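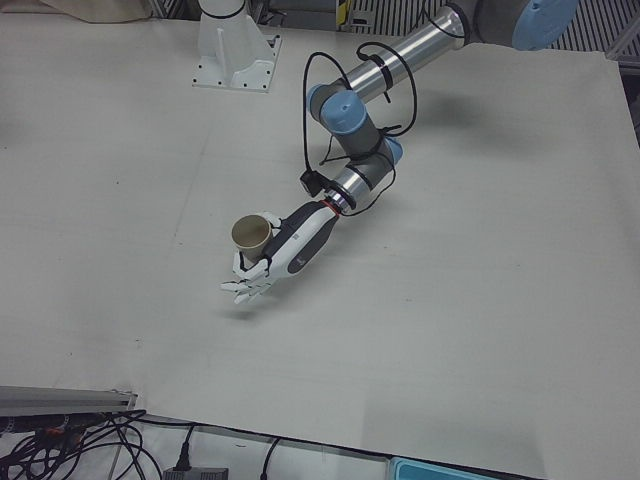

How many demonstrations does it take to teach a robot hand to pick up a paper cup?

It took us 500 teleoperated ones for upright cups, and then 60 more of a different kind, and the 60 did most of the interesting work. Thread.

2/ The baseline first. Hiếu Tạ and I drove the arm by hand for most of August and trained a policy on every clean grasp we got. It picked up upright cups beautifully. It had also never seen anything go wrong, having been raised by two people who hit delete whenever something did.

3/ So the first time a cup tipped over in testing, the policy reached for the place where the rim used to be, closed politely on air, and carried the air to the goal. Full marks for composure.

4/ The usual fix is more data. We tried that. Going from 500 clean demos to 600 clean demos bought us a policy that was slightly more confident about the air.

5/ Trinh Ông suggested we stop starting every demo from a nice starting position. Her version: put the cup where the last failure left it, put the arm where the last failure left it, and have a human drive out of the mess from there. We called these Tredus starts, after a project at Zotthorpe that ended in much the same posture. 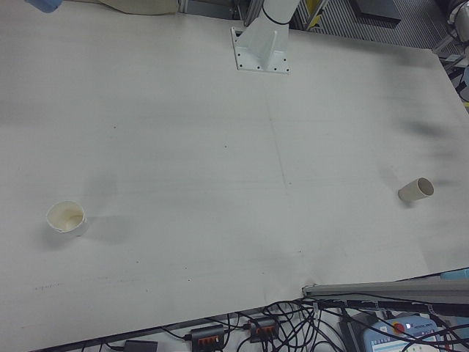 Why train on bad starting positions if the robot already handles the good ones?

A learned policy drifts. Each small error puts it somewhere the demos never went, and the next error is bigger. Starting the human from those places shows the policy a way back.

7/ We recorded 60 of these. They are miserable to collect. You spend longer arranging the failure than fixing it, and there's an etiquette question about how carefully you may place a cup that is meant to look dropped.

8/ Result: 500 clean plus 60 Tredus starts beat 600 clean on every test that included a tipped cup. On upright cups the two were close enough that I wouldn't bet lunch on it. Derek Sugden did bet lunch on it. We had noodles.

9/ Caveats. One cup shape, one table, one hand. Sơn Cù tried the same recipe in the Oltdale lab with a mug and got a smaller gain, possibly because mugs have the decency to stay up.

10/ Also, we chose the failures ourselves, so the policy is good at the failures we thought worth keeping. Tâm Đàm wants to sample them at random next. I want a chair with a back. We meet Wednesday to see which gets funded.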